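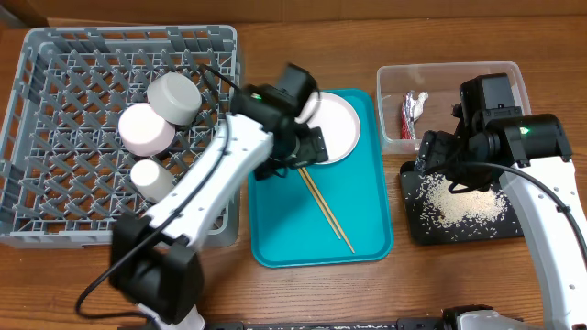
I gave up my dishwasher in January. It quit halfway through a cycle with a smell like burnt hair, and the repair quote was so close to the price of a new one that I got huffy and decided I'd wash by hand for a while. A while has gone on longer than I planned.

My mother washed by hand her whole life and I dried, standing on a step stool, so you'd think I'd know how. I did not. I ran the tap full blast the entire time, I started with the greasy pan, and I went through sponges like popcorn. My water bill came and I yelled for my husband.

So I called Eliécer Villca, who ran the dish pit at Ninis, the diner where I waited tables in my twenties, for 27 years. He's retired now and was delighted to be asked. "Glasses first!" he shouted, before I'd finished my question. Glasses, then silverware, then plates, then whatever you've been avoiding. He fills the sink to the height of his hand laid flat, and he changes the water when he can't see his fingers. Knives never go in the suds. He still has a scar on his thumb from the one time somebody else put one there.

He also told me to quit soaking everything overnight. Oatmeal and eggs, sure, give them a soak in cold water (cold! hot water cooks the egg right onto the plate). Everything else gets 5 minutes while you wipe the counter.

Then there's drying, and people have feelings about drying. My sister thinks a dish towel is a germ delivery system. My husband believes that anything left in a rack is, legally speaking, put away. I've come around to the rack myself, mostly out of laziness, but I do dry the glasses, because our water is hard and leaves spots like freckles. Eliécer says a splash of vinegar in the rinse fixes that. I tried it and it helped some. The kitchen smelled like Easter eggs.

The towels matter more than I expected. I'd been using the thick fluffy kind with roosters on them, and they just push water around. Fermín Olivares, who sells linens at a little shop called Zerkik two blocks from me, talked me into plain flat cotton, the sort you could practically read through. Wash them three times before you use them, he said, and never with fabric softener. I bought 2 and went back the next week for more.

What I didn't see coming is that I like it. After dinner the kids scatter, the radio's on, the window over the sink steams up, and for twenty minutes there isn't a single person who wants to come near me in case I hand them a towel. I've had most of my good ideas this year up to the elbows in suds. I've also had a few fights there - it's easier to say a hard thing to somebody when you're both looking at a casserole dish.

My husband has been leaving dishwasher flyers on the table. The last one had a model circled in red pen, with a third rack for spatulas. I used it to wrap up some potato peelings, and he found it, and now he's on pots until further notice.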